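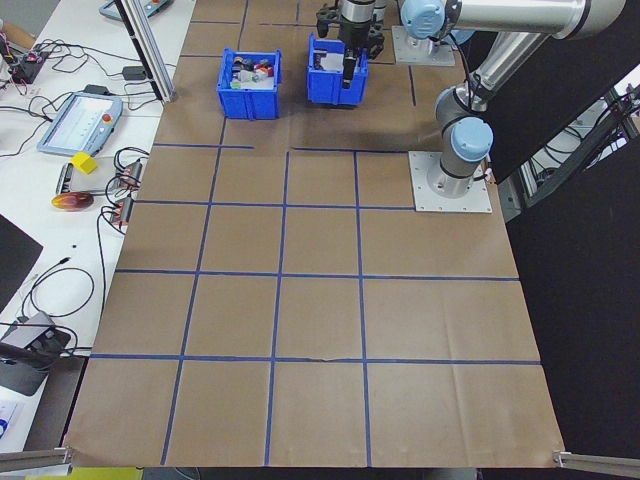
Blue bins on brown paper, with a grid marked in blue tape

Running Out of Small Parts: Two-Bin Stock in a Repair Shop
Project report, Skavstead

1. Subject
Our project looked at how a small shop decides when to reorder screws, clips and washers. These parts cost very little, but a repair stops without them. We compared a weekly stock count with the two-bin method, where a part is reordered as soon as its first bin is empty and work goes on from the second.

2. Method
We followed 34 parts at the Symonenko repair shop from February to May. For the first half of that time the shop kept its old count sheet. For the second half it used two bins per part, with a reorder card in each front bin. 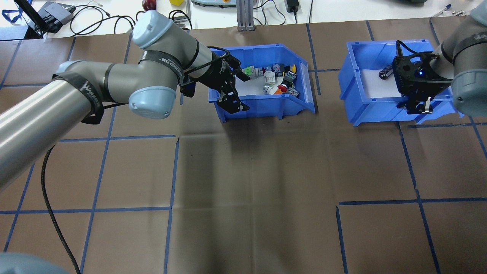

Stepan Tkachenko thought we should have left the old sheet running next to the cards, so that both methods faced the same busy weeks. We agree, and it is the main weak point of our data.

3. Results
Under the count sheet the shop ran out of a part nine times. With two bins it happened twice, both times with hose clips. The supplier, Rumamen, was late on one of those orders – the other card had been dropped behind a shelf.

Bin size mattered more than we expected. We had set the second bin to cover the normal delivery time, 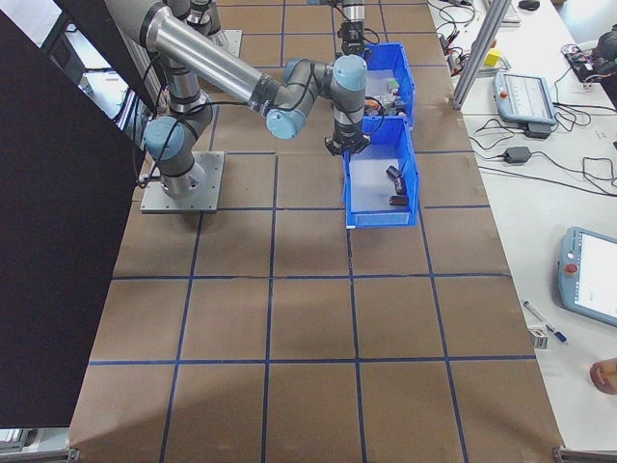 but parts that sell in bursts need a larger reserve than that. Adia went back through the receipts and found that hose clips could go from a full bin to an empty one in 2 days.

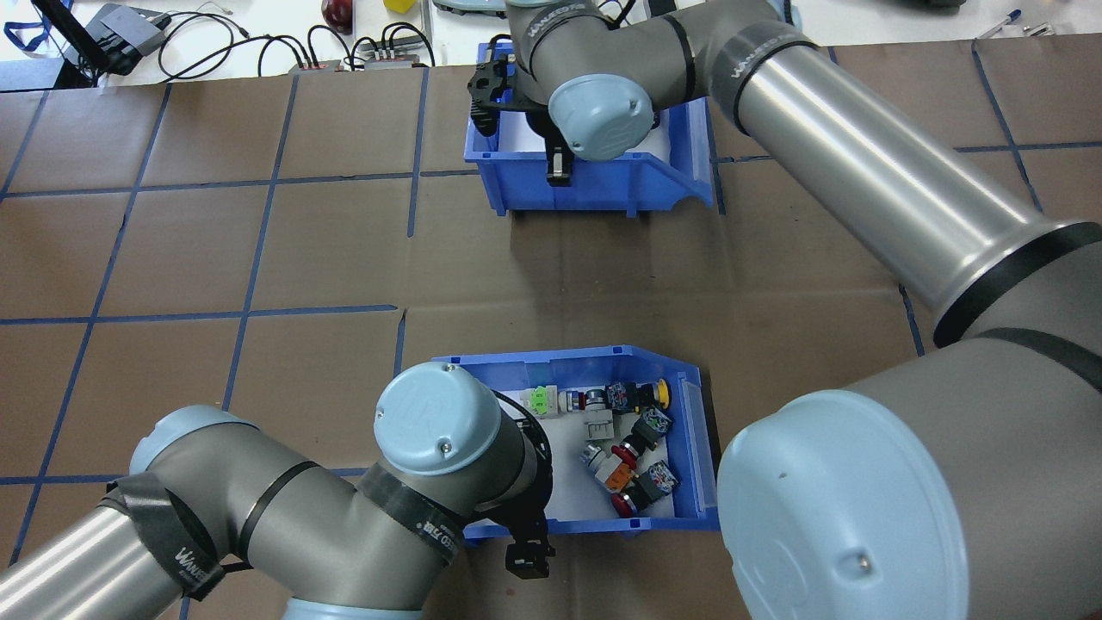 4. Limits and next steps
One shop and one spring are not enough for a general rule. The next group should include slow parts and write down the date on every card.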